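Apr 17, 2020
Posted by: Dririx Support, second line

Ticket 589 - Stuso table-top arm kit, gripper stops short of pick point
Product: Stuso two-finger gripper add-on, trial kit
Customer: Tamayo (evaluation unit, on loan since February)
Priority: normal
Status: open, waiting on customer

Reported fault

Customer is running the kitchen task pack that comes with the trial. The task is to take a corn cob out of the basket and put it on the round grey plate. The arm goes to the plate without trouble. On the way to the basket it stops early, the fingers close on nothing, and the software reports "grasp complete". No error code. Customer says it failed 14 times in one session and wants to know if the gripper is faulty before they decide on buying.

First checks

Asked for the log file, software version and a picture of the table as set up. Version is the one we shipped. Log shows the arm reaching its target each time to within the stated tolerance, so it is going where it has been told to go. The target itself is wrong. Motor currents look normal and the fingers open and close fully on command.

Asked customer to run the gripper self-test from the service menu. Passed.

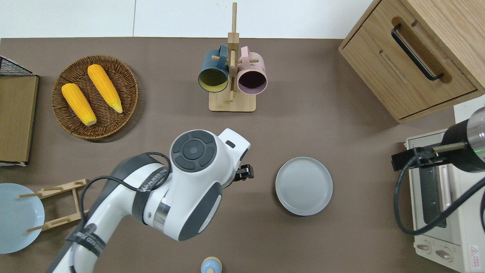 Next thing to rule out was the calibration. The trial kit comes with a saved calibration made on our own bench, and it has to be redone after the arm is bolted down anywhere else. It is on page 7 of the setup guide but the software does not insist on it. Customer confirmed they had skipped the step and gone straight to the task pack.

Sent instructions:

Clear the middle of the table. Leave fixed items where they are.
Put the calibration card flat where the plate goes, arrow pointing away from the arm base.
Run Calibrate, then Full. Do not use Quick, it only checks the old values.
Check the cable has enough slack before starting. The wrist turns a long way during the full routine.
Restart the controller and load the task again.

Customer reply

Full calibration finished without errors. Picks from the basket now work most of the time. The remaining failures are all on the cob nearer the basket rim - the lower finger touches the weave and the arm backs off. That is the collision limit doing its job, but it is set rather low in the trial profile.

Suggested raising the approach height by 45 mm and coming down straight. Sent a changed profile for them to load.

Other points raised

Customer asked if the Custer gripper fits the same flange. It does with the adapter plate, which is sold separately. Passed to sales for a price.

Customer also asked for a clear warning when the saved calibration does not match the mounting. Agreed, and logged as a feature request. "Grasp complete" with nothing in the fingers should be reported as a failure too, and a separate bug has been raised for that.

Waiting for results with the new profile. Gripper will not be swapped unless the self-test fails. Loan period extended so the evaluation can be finished.

2 comments | 0 shares

Contact Dririx Support | Copyright Dririx | Back to top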